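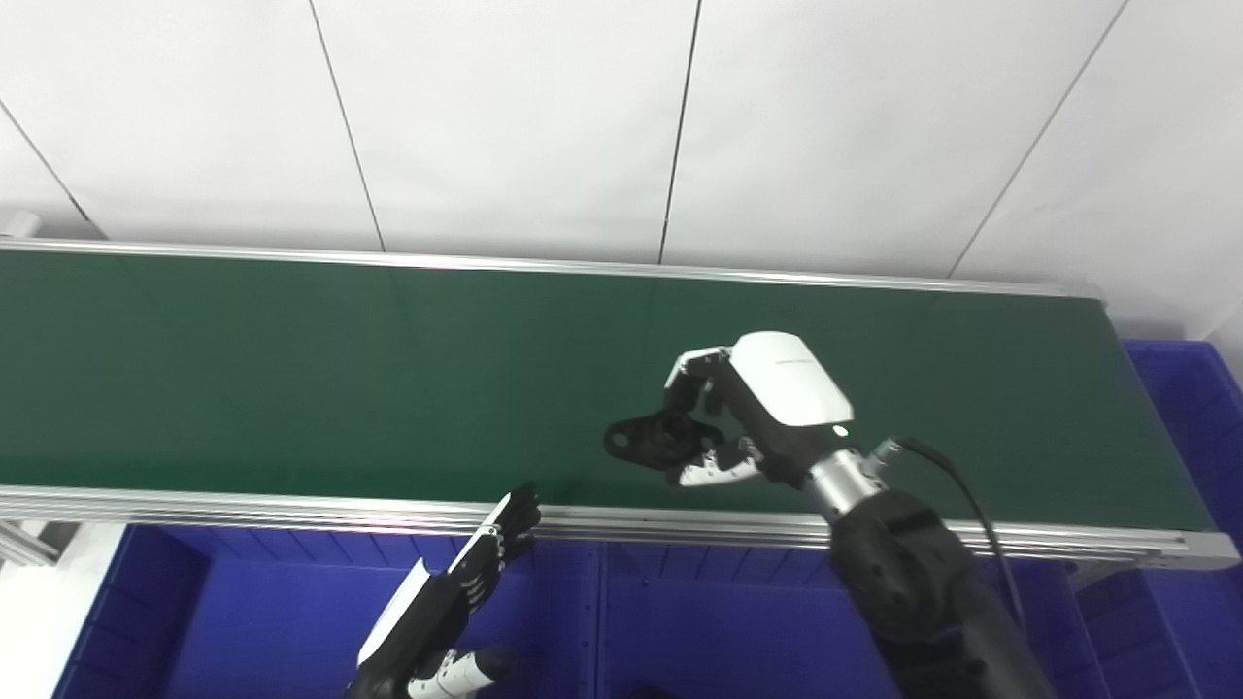 Do I need to have worked with robots before?

You don't, and I'd be happy if most of you hadn't. You'll get a morning of practice before anything you do is recorded.

So, hello! I run the Skisska study at Vonby and I'm looking for 36 people to come and teach a two-handed robot to take small black parts off a conveyor belt. You'd be steering it yourself, wearing a pair of gloves that pass your hand movements on to the robot's hands, and we save each go so that our software can learn from it later.

The question I'm chasing is a simple one. Does a robot learn better from people who all do the job the same way, or from people who each do it as they like? In March we ran a small pilot with our own staff, and the mixed bunch came out ahead — which surprised me, I'll admit, as I'd put money on the tidy group. But we're all engineers here and we all fiddle with things in much the same fashion, so I don't trust it yet. I want cooks, bus drivers, knitters, students, people who've just retired, anybody with two hands and a bit of patience.
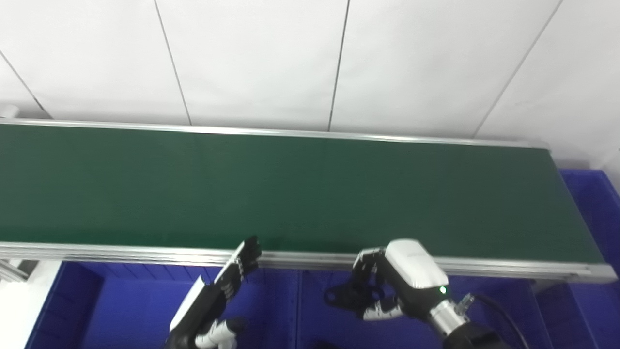
You'd be put in one of two groups when you arrive. One group gets a set way of picking up the part, with a short film to copy. The other group just gets told where the part should end up and the rest is up to you (use your left hand, use your right, whatever feels natural). Please don't ask me which group is better, I'm not allowed to say and I'd probably blurt it out!

Each turn on the gloves lasts 21 minutes and then you have a proper break. There's tea, and a sofa that's seen better days. You can stop whenever you like and you don't have to give me a reason. We record your hand movements and what the robot's cameras pick up, and your name is kept apart from all of it.

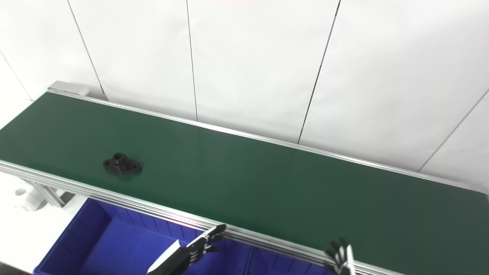
What happens if I drop a part or make a mess of it?

We keep that go along with the good ones, and you carry on with the next. Fumbles are useful to us, so you won't lose any pay over them.

On pay, it's £35 for the day, plus your bus or train fare to Holtalport if you bring the ticket. Lunch is on us. You need to be 18 or over and able to sit or stand at a bench for a while. If gloves bother your skin, tell me first and we'll have a chat about it. Glasses are fine, and so are left-handers — I'm very short of left-handers, so do nudge any you know.

To put your name down, fill in the short form on the Arain page or ring the Vonby front desk and ask for the glove study. Sign-up closes on Saturday, July 30, 2022, and I'll write back to everyone, including those I can't fit in this time.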